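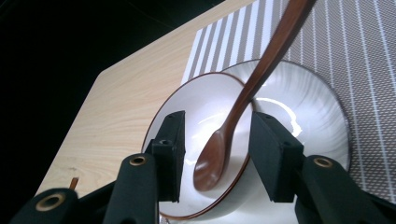 Gloss is the part of a surface's appearance that depends on the direction of the reflected light. Colour, to a first approximation, does not: it comes from light that has entered the material, been scattered and partly absorbed, and left again in many directions. Gloss comes from light that never entered. The two are measured with different instruments and are controlled by different steps in the finishing process, but the eye receives them together and does not separate them well. A white glazed bowl and a brown wooden spoon can both be called glossy although they differ in almost every other optical respect; on the spoon the highlight in the scoop is soft, and the handle has a sheen along its upper edge and a darker underside. These notes deal with what sets the strength and the sharpness of such highlights on flat and curved coated surfaces.

4.1 Reflection at a smooth boundary

When light in air meets a smooth, clear, non-metallic material, a fraction of it is reflected at the boundary. The fraction depends on the refractive index n of the material and on the angle of incidence, measured from the normal. At normal incidence it is

R = ((n - 1)/(n + 1))^2

For n = 1.5, which is close to the value for many varnishes and for common glass, R = 0.04. Four per cent of the light is returned from the front face. The figure changes little up to an angle of 45 degrees and then rises steeply, reaching unity at grazing incidence. This is why a floor that looks dull from above may show a clear reflection of a window at the far end of a corridor.

Three points follow for coated surfaces.

(a) The reflected fraction does not depend on the colour of what lies beneath. A black panel and a white panel under the same clear coat return the same amount of light from the front face. The black panel looks glossier, as there is little diffuse light against which the highlight has to compete. The term for this is contrast gloss, and it is a property of the whole panel, coat and base together.

(b) The highlight on a clear non-metallic coat has the colour of the lamp. On a metal such as copper, the reflection itself is coloured. Students often record the highlight on a brown varnish as "light brown". It should be recorded as white, or as the colour of the source, added to the brown beneath.

(c) Raising the refractive index raises the reflection, but the range open to the formulator is narrow. Most of the practical difference between a gloss coat and a matt coat is due to roughness.

4.2 Roughness

Consider two rays that strike a surface at points differing in height by h. After reflection they differ in path by 2h cos(theta), where theta is the angle of incidence. If this difference is a small part of the wavelength, the surface behaves as smooth. The usual working limit is

h < L / (8 cos(theta))

with L the wavelength. For L = 550 nm and normal incidence the limit is 69 nm. A surface with height differences of 300 nm is well outside it and scatters a good deal of light away from the mirror direction. The same surface passes the test once cos(theta) falls below 0.229, that is, beyond 77 degrees. Low-angle sheen on an otherwise matt wall paint has this cause, and it is a common source of complaint when the paint is used in a room lit from one side.

The limit is a rule of thumb. Real surfaces have a spread of heights and a spread of spacings between the peaks. Height alone does not fix the appearance. Two surfaces with equal root-mean-square height, one with closely spaced peaks and the other with long, shallow waves, look quite different: the first has a haze around the highlight, the second gives a bright but wavy image. The long-wave defect is called orange peel in spray work. A gloss meter is nearly blind to it.

4.3 The gloss meter

The instrument sends a parallel or slightly converging beam on to the panel at a fixed angle and collects the light leaving at the equal and opposite angle through an opening of set size. The reading is a ratio to the reading from a polished black glass of stated refractive index, taken as 100 gloss units. It is not a percentage of the incident light. At 60 degrees the black glass itself reflects only a tenth of what falls on it.

Three angles are in general use.

60 degrees: all finishes, first reading
20 degrees: high gloss, where the 60 degree scale becomes crowded
85 degrees: matt finishes and low-angle sheen

The test panel from the Novness batch gave 18 units at 60 degrees. A panel of this kind should be read again at 85 degrees before anything is said about its sheen. Report the angle with every reading. A gloss figure without an angle has no meaning and will not be marked.

The meter needs a flat area larger than the footprint of the beam. On a curved surface the reflected beam spreads and part of it misses the opening, so the reading falls although the finish is unchanged. There is no general correction for this. Flat witness panels are coated alongside the curved parts and measured in their place.

4.4 Curved surfaces

On a curved surface the position of the highlight is set by geometry. It lies where the local normal bisects the angle between the direction of the source and the direction of the eye. On a sphere lit by a small distant lamp this gives a small spot. On a cylinder the curvature is zero in one direction and the spot is drawn out into a line parallel to the axis. The width of the line depends on the radius, on the angular size of the lamp, and on the roughness. Reducing the radius narrows the line; increasing the roughness widens it and lowers its peak. 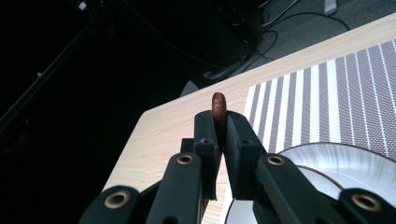 Figure 4.2. Narrow glossy body with a rounded top end. The highlight runs down its left side.

To estimate the broadening due to roughness, treat the surface as a set of small flat facets with a spread of tilt. A facet tilted by an angle t sends the reflected ray off by 2t. A surface with a facet spread of 2 degrees therefore spreads a reflected beam over four degrees, which is eight times the angular width of the sun. The edge of a window reflected in such a surface will not be resolved. It follows that rather small slopes are enough to destroy a sharp image, and that abrasive marks too shallow to be felt can still be seen.

4.5 Control in practice

Brushed varnish levels under surface tension while it remains fluid. The time for a brush mark to flow out rises with viscosity and falls very quickly as the film gets thicker; for a sine-shaped ripple it varies as the inverse cube of the mean film thickness. Halving the thickness makes levelling eight times slower. A film that sets before levelling is complete keeps the ripple.

Matting agents, commonly fine silica, work by the opposite route. As the film dries and shrinks, the particles leave a fine roughness at the surface. They must be stirred back into suspension before use. A tin used from the top without stirring gives a glossier coat than the label states at first, and a duller one towards the bottom.

Rubbing down changes gloss in either direction. Finishing with 2000 grit wet paper leaves an even, dull surface with visible haze; the gloss is then raised with polishing compound. Coarser scratches left from an earlier stage are not removed by compound in any reasonable time. Work back to the grade that removes them.

Set work

Derive the path difference 2h cos(theta) used in 4.2, with a sketch. Then find the smallest angle at which a surface with h = 150 nm passes the limit for red light of 650 nm. Read 4.3 again before the Deng panels are handed out.

Finishing Theory > Handouts > Unit 4 > Gloss and Surface Texture

Comments

t_ukholm
In 4.4, is the four degrees the full width or measured from the mirror direction? My answer is out by a factor of two either way.

Osvaldo Falcão
Full width, if the 2 degrees is taken as the full spread of tilt. Use the same meaning on both sides and the factor is always two.

marl
Can someone put up the 85 degree readings? My sheet only has the 60.

pjd
The cube law for levelling explains my door.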